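We use cookies to remember your preferences and to see which pages people read. Accept all / Manage choices

Barnside craft room: storage and shelving check, March

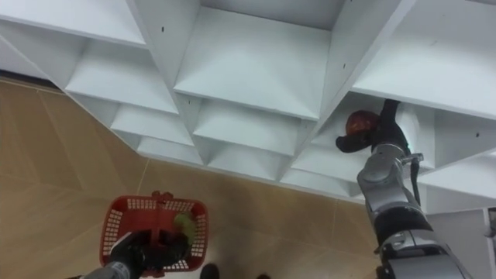
I do this check twice a year and I always start with the shelving, because everything else in the room gets piled on it sooner or later. The big white cubby unit went in last autumn and I'm still very fond of it, even though Jitendra wanted doors. It's the plain sort, square compartments with upright dividers, and it stands on the beige tiles. Look for the little black pin holes in the dividers while you're down there with the torch, as I'd like those looked at every time for cracks or crumbling round the edge. White boards are a nuisance for fingerprints but they do show up a crack nicely!

Right, on with the list. I've put OK, WATCH or FIX against each one and then my waffle after it.

1. Unit level, no rocking: OK
Gave it a good shove from both ends, then from the front. No movement. I had my little spirit level out as well and Pallavi Gautam came over to hold the other end of the tape, so you can't say it was only me.

2. Fixed to the wall: WATCH
The brackets are on, but one screw took a quarter turn before it bit. I've tightened it. Please can whoever opens up next month try it again and write down if it's moved. If it has, we'll want a longer screw and a proper plug.

3. Shelf edges and corners: OK
Ran my hand along the lot, slowly. No splinters, nothing lifting. One scuff low down that I think is from the hoover.

4. Load on the upper cubbies: FIX
Somebody had put the Pomberg paper boxes up top again. I weighed one on the bathroom scales from home and it was far more than I'd want landing on my head. Paper lives at the bottom, please, and wool and felt can go up high. I've shifted them and my back has opinions about it.

5. Clear space in front: OK
I like 64 cm clear so that two people can pass with trays. Measured it, fine.

6. Floor by the unit: WATCH
Tiles sound when tapped, grout all there as far as I could see on my knees. I'm only putting WATCH for the mopping. We're using the Haltetti floor soap now and if you're heavy-handed with it you get a film, which is slippery in socks (yes, Jitendra, I saw you). Half a capful is plenty.

7. Step stool: FIX
Missing a rubber foot. I've taken it out of use and tied a label on it. Selvanayagam's on the high street had the feet in packs last time I asked, so I'll pop in. Until then use the tall one from the kitchen, and don't stand on the shelves. I know it's tempting.

8. Sharps and glue: OK
All in the lockable tin, 48 craft knives in and 48 on the sheet, which has never happened before in my time.

9. Lighting over the storage: OK
Both tubes working, no flicker.

10. Cupboard padlock: OK
Code still 1817. Yes, I know it shouldn't be written on here. Pallavi is going to change it and tell people in person.

Left to do: screw, stool foot, padlock code. So 3 jobs, and I've only got my name against one of them. Jitendra Sisodia has said he'll do the wall screw if it needs doing, and he's got the right drill bits.

Finished at half past four, kettle on.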